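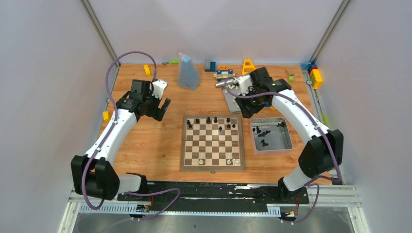
5th September
Bench 2, two-arm cell. Rules for cable routing and held objects, second pass.

Went through the March version with Selma Jurić. Most of it stands. Changes and open points:

1. Cable slack. The old text said "enough slack for full reach", and everyone read it differently. New wording: with the arm at full stretch and the gripper rolled to either limit, the loop at the gripper must not pull straight. Minimum bend radius 30 mm. The high loop on the left arm is allowed as long as it stays clear of the other arm's sweep. Check by hand with power off, then again at creep speed.

2. Speed cap. 110 mm/s at the tip whenever a gripper holds metal over the table. The cap lives in the Kinport config and is not to be overridden from a script. Mervyn Nuttall wants it lower over the chessboard. Left as is until we have contact data.

3. Parking. No arm is parked with something in its grip. Put the part down, open, retract, then stop. If a stop happens mid-hold, the entry in the log says so and the next person reads it before enabling.

4. Board tasks. Captured pieces go in the gray tray, never on the bare tabletop. The tray stays to the right of the board. Petek assumes that position and does not check it.

5. Props. Bricks, blocks and the toy car stay along the back edge during board runs. Anything that rolls out of its place gets moved back by hand with both arms disabled — not nudged with a gripper.

6. Reset. Stop button test at the start of each session, both arms, entered in the log before the first motion. Six entries were missing for August. Fixed the template so the field can't be left blank.

Open: the separation distance between grippers is 44 mm in the rule sheet and 30 in Kinport. The sheet wins for now. Selma to change the config, I will rerun the crossing test afterwards and note the result under this entry.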